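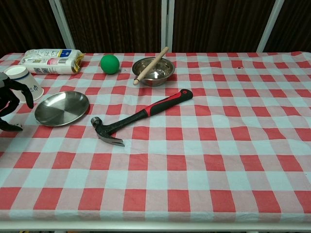

Can you enjoy a woolen mill open day if you don't weave, knit or sew?

I don't do any of the three, and I stayed until they were locking the gate.

50 shares

The Jalton Mill sits on the river side of Proltmont, behind the feed store, and it opens to the public in June. The rest of the year it's a working place that makes blankets and a little upholstery cloth, and the closest you can get is the window of the shop. I've driven past it for years on the way to my sister's. This time I finally went in, with my sister and my nephew Eli, who is at the age where anything with a belt drive is the best thing in the world.

Parking is in the field across the road. It was soft from the rain, so wear boots you don't mind about. You pay at a folding table in the yard and they stamp your hand with a little sheep, which Eli refused to wash off for the rest of the visit to his grandmother's.

You can wander through the wool store and the dye house on your own, but the carding and weaving sheds are guided only, and you need to sign up when you arrive. We got the 2 o'clock tour. I'd say go for the first slot you can get, then wander afterward, when you know what you're looking at. We did it the other way around and I ended up going through the wool store twice.

The wool store first, then. It's the oldest part, stone up to my shoulder and timber above that, and the smell when you walk in is wonderful – sheep and hay and something a little like a wet dog, in the nicest way. The fleeces come in big square bales and you can put your whole arm into an open one. Do it! Your hand comes out soft and greasy from the lanolin and stays that way all day. There's a sorting bench under the north windows where a woman was pulling a fleece apart by feel, the shoulder wool to one side and the coarse britch wool from the back legs to the other. I asked her how she could tell and she handed me a lock of each and told me to close my eyes. Easy. Even I could tell.

Washing (they call it scouring) isn't done on site anymore. It goes out to Vevico, a plant down the valley, and comes back looking like clouds. They had a before and an after in two glass jars and I'm still surprised by how much of a fleece is dirt and grease.

Our guide was Huw Maddocks, who has been a loom fixer at Jalton all his working life and talks about the machines as if they were cows, some good-tempered and some not. He had us all put in foam earplugs before he opened the door to the carding shed, and then of course talked the whole way through, so there was a lot of pulling one plug out and pushing it back in.

Carding is the step I knew nothing about and it ended up being my favorite. The wool goes in at one end in lumps and travels over a long row of rollers covered in fine wire teeth, big rollers and small rollers all turning against each other, and by the far end it's a sheet so thin you can see your hand through it. Then the sheet gets split into ribbons and the ribbons get rubbed into soft ropes with no twist in them at all. Huw pulled one gently and it just drifted apart. No strength in it. After that it goes upstairs to be spun, and he passed around a piece of the finished yarn and let the kids try to break it. They couldn't, and neither could a very large man in a feed cap who gave it a real go.

The spinning floor wasn't running when we went through, which was a shame. They were short a person, I think. We did get to walk along the frames and see all the bobbins lined up with the day's color on them, a gray-green they call Creek.

Now, the weaving shed. I'm going to have trouble getting this across. You feel it in your feet before you hear it. They had two Lindqvist looms going, great heavy cast-iron things that came over by ship and were put together again on the spot, and the racket is like being inside a train. The shuttle crosses so fast that you only catch it when it stops. Huw had the weaver slow one down and turn it over by hand for us, one pass at a time, and that was the moment it all made sense to me: half the threads go up, half go down, the shuttle runs through the gap, the reed comes forward and knocks the new thread into place, and everything swaps. That's it. That's cloth! I must have had that explained to me in school but I'd never seen it happen.

The blanket on the slow loom had 1,000 threads running lengthwise, and every one had been drawn through its own wire eye by hand before they could start. A woman named Pat does most of that. She wasn't there for the open day, but her hook was hanging on its nail with her name on a strip of tape. When a thread breaks, the loom is supposed to stop by itself. One did while we were standing there and the weaver had it tied and running again before Eli had finished asking me what was wrong.

He got to pull the start handle afterward. I don't think he'll ever forget it.

The finishing room was quieter and a lot of people skipped it, but please don't. New cloth off the loom is stiff and open and a little disappointing to touch. They wash it and pound it so it shrinks and thickens, dry it stretched on hooks, and then run it past rollers to raise the fuzz. Huw said the mill used real teasel heads for this until fairly recently, and there was a tray of them you could brush on a scrap. They grow behind my garage and I've been pulling them out as weeds.

Food was soup, cornbread and pie in the old canteen, all made by people who work there, and coffee was $2 with as many refills as you liked. The rhubarb pie went early. We ate on the wall by the millrace – the wheel is long gone, but the water still goes through fast and makes a good cool breeze after the heat of the sheds.

A couple of practical things. The upstairs floors are only reached by a steep stair, so if that's hard for you, ask at the yard table, as they were running a shorter ground-floor tour for people who wanted it. Strollers have to stay outside. The shop takes cards but the seconds table doesn't, and the seconds table is where you want to be. I came away with a throw in brown and cream that has a slub near one corner that I have to hunt for every time, and a bag of thread ends for Eli, who wanted them badly and has since made them into a nest for a plastic owl.

My sister bought a picnic blanket at full price and is very smug about it. I'll admit it's beautiful.

We were home by supper with lanolin hands and our ears still humming. I've already told my neighbor she's coming next June, and I want the morning tour this time, so I can see the spinning frames run.

Comments

millbrookmary
My grandfather was a carder at a mill like this one and he could never hear a word we said at dinner. Loved reading this. Do they still sell the crib blankets?

Reply from the author
They do, there was a shelf of them by the door in yellow and a pale blue. I didn't check the price, sorry!

Dale R.
Went in the afternoon and the spinning was running by then, so you just missed it. The mules next door to it are being restored too, ask Huw and he'll show you.

tess_and_the_goats
We sell our clip to Jalton and had no idea anyone got this excited about carding. Very happy to read it. The trick with the mud is to park by the feed store and walk over.

Reply from the author
Then some of your goats' neighbors may be on my couch right now. And thank you, feed store it is.

quietstitcher
Is the cloth sold by the yard or only as blankets?

Dale R.
By the yard if you ask at the counter. They keep the rolls in back.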